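Visite de l'atelier robotique de Vistwood, mercredi après-midi. Je poste au fur et à mesure.

1/ Le bâtiment est une ancienne filature, 1829 gravé au-dessus de la porte. Vistwood occupe le rez-de-chaussée. Café à l'entrée, badge en papier, on laisse les manteaux sur une chaise. Nous sommes 13 dans le groupe de 14 h.

2/ C'est Wendy Hollis qui nous guide. Elle vient de chez Jarska, où elle travaillait sur des convoyeurs. Elle parle français avec nous, anglais avec l'équipe.

3/ Première salle : un bras de tri de colis, à l'arrêt, en attente d'une pièce. On a quand même eu droit au schéma de câblage au mur et à dix minutes sur les ventouses. Les ventouses n'aiment pas le carton kraft, apparemment.

4/ Deuxième salle, la démonstration. L'exercice du jour, c'est ranger des chaussures. Une personne tient une pince noire dans chaque main et fait le geste elle-même. Wendy précise que ces gestes servent ensuite à entraîner le robot.

5/ Le matériel : une table blanche, une étagère à trois niveaux en bambou, deux sabots beiges d'aspect mousse. Sur la photo, l'étagère est encore vide et la pince de droite vise le sabot couché en travers.

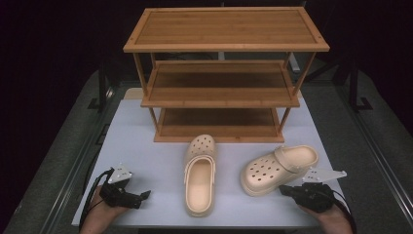

6/ Les questions du groupe

Quelqu'un demande pourquoi des sabots. Réponse de Wendy : c'est souple, c'est troué, et la bride change de position d'une fois à l'autre. Les chaussures à lacets sont prévues pour plus tard.

7/ Autre question, sur la fatigue. Les séances durent 2 heures, avec une pause au milieu. J'ai pu soupeser une pince : c'est surtout l'index qui travaille, à cause de la gâchette.

8/ Pas vu de robot ranger une chaussure tout seul. Cette partie se fait sur le site de Sowerby, qui ne se visite pas pour l'instant.

9/ Prochaine ouverture en novembre, sur inscription. Pour venir : bus 4, arrêt Muldale, puis tout droit jusqu'au canal. Le parking est petit.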